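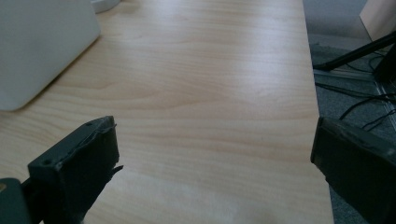 Sevora Shared Workspace: Frequently Asked Questions

Last updated Nov 9, 2018

Membership

What does a membership include?

A desk in the open room, Wi-Fi, use of the kitchen, and 70 pages of black-and-white printing a month. Meeting rooms are booked separately. Mail handling and lockers cost extra.

What is the difference between a flex desk and a fixed desk?

With a flex desk you sit wherever there is a free place and clear your things away when you leave. A fixed desk is yours for the length of your contract and you can leave a monitor, files and so on overnight. Fixed desks are on the second floor only.

Can I try it before I join?

Yes. One free day per person. Write to the front desk first so that a guest badge is ready. The free day can't be used for a meeting room booking.

How much notice do I have to give?

One full calendar month for flex desks, two for fixed desks. Notice counts from the first of the following month. If you write to us on the 12th of July, a flex membership ends on the last day of August.

Can I put my membership on hold?

Flex members can pause once a year for up to 3 months. Fixed desks can't be paused, but you may hand yours over to a colleague from the same company. Tell us the name so we can change the badge.

Do you offer a discount for students or nonprofits?

Students get a reduced flex rate with a valid ID. Nonprofits should contact Jade Lemieux, who sets up all company accounts.

Access and hours

When is the building open?

The front desk is staffed from 8:30 to 5:30 on working days. Members with a badge can get in from 6 in the morning until 11 at night, every day including holidays.

I lost my badge. What now?

Report it the same day by e-mail or at the front desk and we will block it. The first replacement is free. After that there is a charge, which goes on your next invoice.

Which door do I use after hours?

The Ferrand Street door. The courtyard gate locks when the front desk closes and badges don't open it.

Can I bring guests?

Two at a time, during staffed hours. Guests sign in at the front desk and sit in the kitchen, the lounge or a booked meeting room. If a guest needs a desk, buy a day pass.

Is there parking?

We have no parking of our own. There is a public garage on the next block, entrance on the side street. Bikes go in the rack in the courtyard. Please don't bring them upstairs.

Meeting rooms

How do I book a room?

Log in to the member page and choose Rooms. There are two: Verka, which is the larger one with the projector, and Bundis, which has a wall screen. Bookings are made in half-hour blocks.

Can I cancel a booking?

Up to 24 hours ahead at no cost. Later than that, the full price is charged. Moving a booking to another time on the same day is free if the room is open.

Which adapters are in the rooms?

HDMI and USB-C. We used to keep the older kind in the drawer in Bundis but they kept going missing, so bring your own if you need one.

Can we eat in the meeting rooms?

Cold food and drinks are fine. Hot lunches go in the kitchen. Crumbs and cups should be cleared before the next group comes in.

Desks and equipment

Can I rent a monitor?

Yes, by the month, at the front desk. We have a small number and there is usually a waiting list in the fall.

Are there standing desks?

Four on the second floor. They can't be reserved on a flex membership.

How should I clean my desk?

Use the spray and cloths under the sink. No bleach and no scouring pads. Hot mugs need a coaster, and these are next to the coffee machine.

Am I allowed to take phone calls in the open room?

Short ones, kept low. For anything longer use a phone booth. Video calls always go in a booth or a meeting room, also with headphones on.

What if something of mine is damaged or stolen?

Our insurance covers the building and our furniture. It does not cover members' belongings. We suggest a locker, or your own policy if you leave equipment on a fixed desk.

Billing

When am I invoiced?

On the first of the month, for the month ahead. Room bookings and printing over the limit are added to the following invoice.

Do you take a deposit?

For fixed desks, one month's rent. It is returned within three weeks of the day you hand in your badge, less any open charges.

Can I pay for a year up front?

Yes, and the price is lower if you do. Annual payments of more than $1,000 have to be made by bank transfer. Cards are accepted for smaller amounts.

The company name on my invoice is wrong.

Send the correct name and address to billing before the 25th and it will be right on the next one. For a corrected copy of an old invoice, include the invoice number.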